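Setting speed limits for two arms that share one bench

Before you touch a single program, sit down with a cuppa and write out your speed rules, and I do mean on paper, taped up where everyone can read them. At Drumness we keep it to 100 mm per second whenever a person is teaching, and 300 for an ordinary run with the doors shut.

Next, choose which arm gives way. Ours is always the left, and it waits until the right one has moved off. You'll want that rule most when the two grippers come in nearly touching, as they are below the organizer, with the cable sleeves arching up over everything. Slow both arms to 65 there, and check the sleeve clips before you start again.

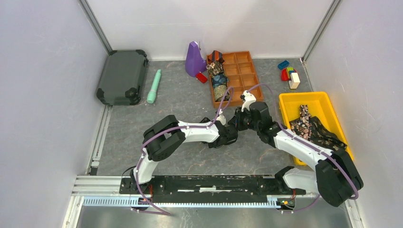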